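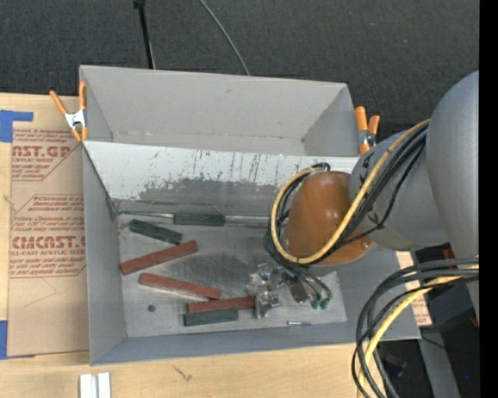 Page last changed: Jun 11, 2019

The Return of the Reusable Crate

The town of Goltenmont has operated a shared crate service for its produce growers for nine years. Under the program, farms borrow plastic crates, fill them in the field and send them to market, where they are gathered, washed and issued again. The service now holds 1003 crates and supplies 20 farms in the valley.

Wear is the main concern of those who manage the stock. Scratches are accepted, but a cracked corner or a split rim removes a crate from use until it has been inspected. The repair shop at Clonis handles most of this work and sends pieces beyond repair to a plastics recycler in Skurnovia.

Growers pay a small deposit on each crate – a rule introduced in the second season, when losses were high. Some 11 farms have asked for a deeper model suited to squash and cabbage. A trial is planned for the fall harvest, and the results will be presented to members before any order is placed.

Sandhu Magazine | Contact the editors | Copyright 2019 | Back to top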